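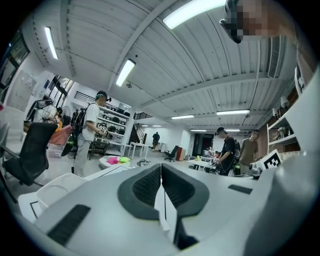
4 min read

The 127 bus leaves you on the wrong side of Sesoler Road, across from a tire shop and a place that sells only hinges. I had been told to look for number 1086. I found 1084, then a fence, then 1090, and a dog who had seen people like me before. The entrance to the Strebel building is around the back, past the loading dock, through a door marked EXIT.

I was there for the March open afternoon, as one of a party of eight. I go to a lot of these. Some people like cathedrals. I like other people's workrooms, and I have reached the age where I will ride a bus for fifty minutes to find out how somebody stores their tape.

Our host was Wekesa Mugo, who handed out visitor badges from a shoebox. Mine was number 259. I asked where the other 251 visitors were and he said they had kept their badges, and he'd like this one back.

The room

You come in under a white corrugated ceiling with white beams across it and long fluorescent lights running off toward the far end, and the first effect is of having stepped inside a refrigerator that somebody has furnished. It is very bright. I have a shirt I had considered navy blue for six years, and I learned on the spot that it's black with some navy thread. There is a ventilation grille up on the wall, and over on the left a small round fan.

I liked the shelving best. It's tall and white, and the rows of black things on it have a calming effect from a distance, like a piano. At home my shelves hold eleven colors of plastic bin, bought in eleven separate moods, and none of the lids swap. Kipchumba Nyaga, who had come over on the same bus and had been silent until the hinge shop, stood and looked at the shelves for a while and then said he was going to go home and throw everything away. He runs the stockroom at Besum, so I hope someone has talked to him.

Lower down, things relax. By one of the chairs there was a red-pink padded object lying at an angle next to a white plastic bin on the floor. I went back and forth on whether it was a cushion, and I didn't ask. Every room I've ever admired has one item that has come to rest near a bin without going in, and I find it reassuring. Mine is half a beach umbrella.

The chairs

A word about the office chairs, which are black, mesh-backed in the cases where I checked, and get everywhere. An office chair in a workshop behaves like a shopping cart in a parking lot. You never see it travel. I moved one to get past and was polite to it, then met it again ten minutes later, or possibly its brother. There's a black round stool too, beside a crate of tangled cables. I have strong opinions on tangled cables. I won't have them coiled for me by a stranger, and I won't coil them myself, so I have no standing to criticize a crate of them. More cords run out over the floor from a power strip, and our party crossed that stretch in single file with our knees up, like herons.

The floor itself is pale gray and glossy. Mugo said the finish had been chosen from a sample card over lunch, and that the card had called it Fog. He seemed still to be annoyed about paying extra for Fog.

The table

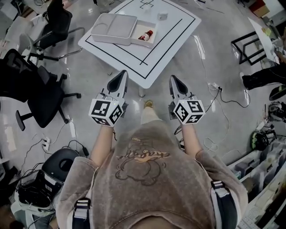 I have been trying to get my household to accept tape on furniture for years, so the square white table had my full attention. Black tape marks out a bordered rectangle on the top, with a grid near the far edge. It's so plain that you want to put your keys down inside it and see whether you become a better person. I kept my hands in my pockets, having been asked to, twice.

The container was the open white kind with a light gray lid, slid partway back so that one side stayed covered. Inside the open part lay a small brown glass bottle with a white label and a white cap. I couldn't read the label from where visitors stand. Nyaga thought vanilla. Someone behind us thought cough syrup, with the confidence of a person who had a cough.

What I want is the lid. A lid that slides can be half on, and half on is how I live. The ones at home come off completely and then go and stand behind the toaster. I asked Mugo where a person could buy one and he said he'd find out, in the voice I use when I say I'll find out.

I also took notes on the height of the table, or tried to. I'd left my tape measure on the bus, so the notes read "above knee, below badge." The legs are thin and metal, and you can get your feet right under it. My own packing table is an old door on two file cabinets, and I've had the same bruise since we moved.

Refreshments

Coffee was in the hallway, out of a Fuvo urn with a tap that has two settings, closed and sleeve. The cookies were good. There was a sheet asking visitors to rate the afternoon and leave suggestions, and the only one written down before mine said "sign on front of building??" I underlined it.

Getting there

Take the 127 and stay on one stop past the tire shop, then walk back along the side with the sidewalk. Go in by the door marked EXIT. The open afternoon starts at two and the coffee runs out by three-thirty. There's no gift shop, but the hinge place is open until five, and Nyaga and I both came away with hinges.

I still have badge 259. I'm going to mail it back.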